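The Round Table Problem: Notes for the June Talk
Speaker: Maricica Bălan, Gromstead Rooms
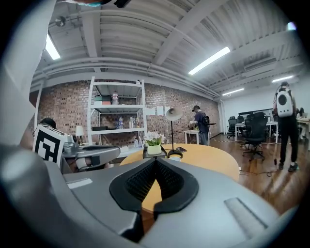
Slide 1. Round table, desk lamp, white flowers. Shelving against the brick.

Let them look at it for a bit. Ask who has a table like this at home. Hands will go up. Ask who can see all of the top of it. Hands will go down, slowly, with some looking at spouses.

Point to the phone, face-down by the lamp. My position is that a phone on a table is a coaster with ambitions. The cup has already taken the spot in front of the lamp base, so the two of them are neighbors now. Flowers get a tray. The cup does not. Pause for the coaster people, they will want to speak.

Lamp: white conical shade, black lamp. I like it. A desk lamp on a round table tells you somebody wanted a desk and bought a table. Radu Olteanu will object from the second row. Let him, he has owned 8 desks.

Move on to the shelves. Tall, white, four tiers. Open shelving is sold to us as storage and works as a display of whatever we put down last. Look at the water bottles bunched up on the middle shelf. Water bottles always find each other. At Callatar we pulled 46 out of one hallway closet and the family asked for most of them back.

The green and pink boxes: stacked, fine, no complaint. Ask the room what they would keep in them. (In Lazăr a man said "smaller boxes." Use if the mood is low.)

Brick wall. Three sheets of paper taped up to the right of the shelving. I have been married to a man who tapes paper to walls and I will say only that tape has a life span and so does patience. Skip if Gheorghița is in the audience.

The cable on the floor, right of the table. Do the trip story, short version. The long one ran around 70 minutes in Reren and they locked the building.

Then the exercise. Everyone picks one flat surface at home and gives it one job until we meet again. Hand out the cards. Laurențiu has the pens, and will want them returned.

Water break. Check the clicker.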